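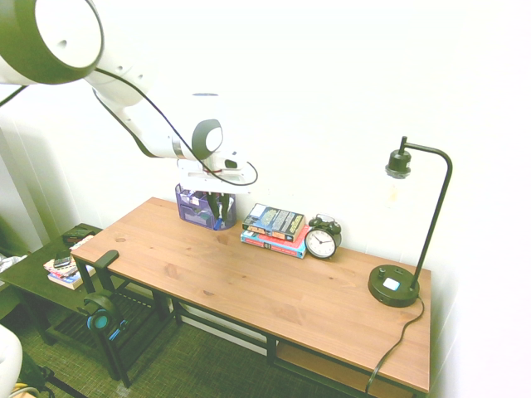

Gritstead Shared Workshop
Equipment planning meeting, September
Started 4:10 p.m. Quorum present.

1. Minutes of last meeting
Approved with one correction: the Windell service plan is billed yearly, not quarterly.

2. Second arm
The group went over two options for the coming budget year.
(a) Another arm of the same model, bought through Marchetti. Quote is $1,566 per month on a one-year lease, delivery included. Spare fingers are extra.
(b) A used arm from Florus, sold as is. Lower price, but no controller and no warranty. Florus has not answered our question about hours on the joints.
Most members preferred (a). The desk tasks were written for the present model, and picking from the mesh organizer would have to be set up again on anything else. One member asked that we wait for the Florus reply before signing. Agreed to wait until the Marchetti quote runs out and no longer.

3. Gripper fingers
Narrow items such as pens are the slowest part of the desk work. Windell sells a slimmer finger set for $200. Approved, one set, to come out of this year's supplies line. If it works out, a second set goes into next year's request.

4. Cables
The cable along the arm needs better routing near the wrist. Clips and sleeve, $40, approved. Floor cables should be covered at the same time. Price for floor covers still needed.

5. Desk and fixtures
Discussed whether to replace the wood-top desk with a fixed bench. Bench quotes start at $1,000 before shipping. Decided to keep the desk for now and bring the bench back when the second arm is settled. Lamp, clock, books and headphone hook stay on the task list as they are. Request for more organizers in other colors was tabled.

6. Electrical
A second arm may need its own circuit. The building office wants the power figures in writing. Marchetti has been asked for the data sheet.

Actions
Order finger set and cable clips.
Write to Florus again about joint hours.
Get price for floor covers.
Send data sheet to building office when received.

Adjourned 5:05 p.m. Next meeting in October, same room.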